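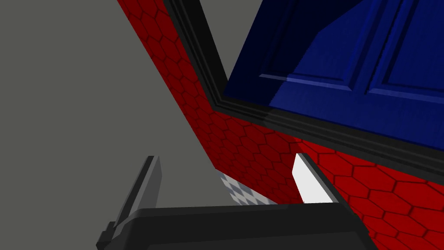 Door test stopped: what we know so far

On 6th March we had to stop the door opening test of the Clundik controller in simulation. After 74 good runs, the force limit on one arm was no longer applied, and the command kept growing until Mirjam Van Hecke ended the run by hand. The limit is 40 newtons. The log shows 300.

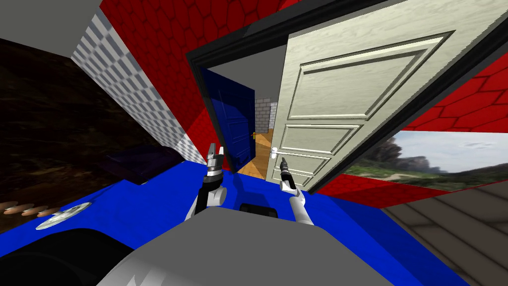
Both arms in the simulated room, with one gripper near the lever handle of the white door.

No real machine was connected, but we treat the fault as a safety matter, as the same code is planned for the Zoveck arm. Olga Quintela has found that the limit is lost when the controller restarts during a movement. We do not know yet why it restarts.

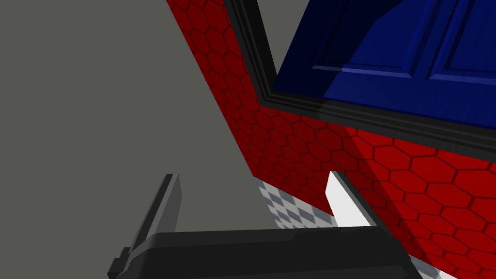 What we ask from you

Please do not use the January version on hardware. If you have logs with a restart in them, send them to Olga, also when the run ended well.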